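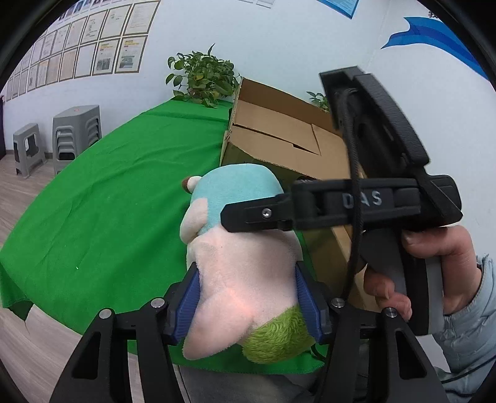
Soft-object trials at Fallby: the two ribbed pads of a hand-held gripper press into the sides of a plush toy.

Soft toys are awkward test objects. They change shape under load, hide their own edges and give a camera very little warning before they slip. The Cilleck project, run at the Fallby laboratory, has been using them to study a narrow question: how much the variety of a set of human demonstrations matters when its size is held fixed.

Operators carried out each grasp with a hand-held gripper and a camera mounted on it. The recorded motion was then used to train a policy for a fixed arm fitted with the same fingers. Two training sets were compared, each of 2000 demonstrations. The first came from a single room. The second was divided equally between 12 rooms, with changes of table covering, lighting and background clutter. Both used the same six toys.

Tested in rooms it had seen, the single-room policy did slightly better. Moved to a new room, it lost most of that performance, usually by closing the jaws too early. The mixed policy lost far less. Its remaining failures were mainly on toys with long pile, where the fingers gripped fibre and the body of the toy rolled out.

A second analysis looked at squeeze depth. Operators differed widely in how far they compressed the same toy, and the policy tended to settle on an average that was too light for the heavier ones. Filtering out the shallowest grasps helped, at the cost of a smaller set.

The group has not yet separated the effect of lighting from that of background. Brilla, a dataset tool written at Madigan, is being adapted to label the two independently, and a further six rooms will be recorded from November.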